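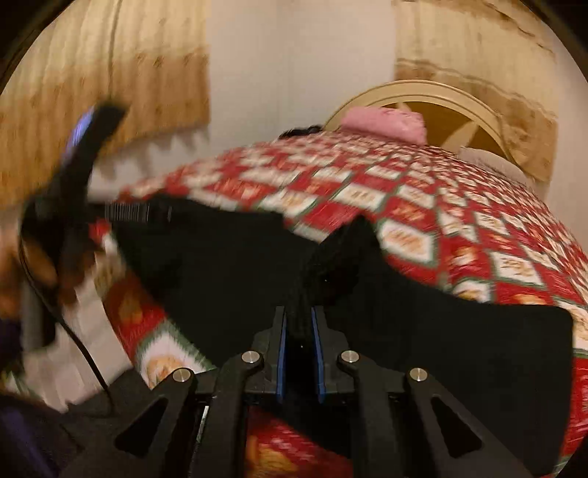
I have owned the Rezaei quilt for two winters now, which is long enough to have stopped being polite about it. It was bought to keep me warm and has been promoted, without interview, to the place where the washing gets sorted. Anything plain and dark does very well on it. Spread something black across all that red and cream and you can see every edge and corner of it, which is more than I could ever say for my old navy cover, where socks went to live out their days. The little tan and gold motifs in the cream panels are the part visitors notice, usually just before they ask whether it came from my grandmother. It came in a cardboard box.

The shop calls the pattern Flamevitz. I don't know what a Flamevitz is and the label declines to help. The red is properly red, the sort that makes a magnolia bedroom look as if it has been caught out. My friend Marjan Bahrami slept under it in February and said it was like being tucked in by a carnival. She did sleep until ten, though.

Warmth is good. Weight is fair, a bit more at the foot than at the shoulder unless you give it a shake in the mornings, and I am not a person who shakes things in the mornings. The green borders round the panels have stayed green. I was braced for pink pillowcases after the first wash, having read Farhad Vahidi's furious review on the shop's page (600 words, several in capitals), but mine behaved. I used a cool wash and a colour catcher and hung it over two doors, which meant living in a sort of tent until the evening.

Now the grumbles. The lattice runs diagonally, so you can never tell whether you've put the thing on straight. I line it up with the headboard, step back, and it looks as though the bed is sliding gently towards the window. It also shows fluff from anything black, and I own very little that isn't. A lint roller lives on the bedside table where a book used to be.

As a folding surface it beats the kitchen table. Jumpers stay where you put them, and cuffs don't slither off the side while you're dealing with the sleeves. Would I buy it again? Yes, in the blue, if they made a blue. I wrote to ask and they sent me a voucher for cushions.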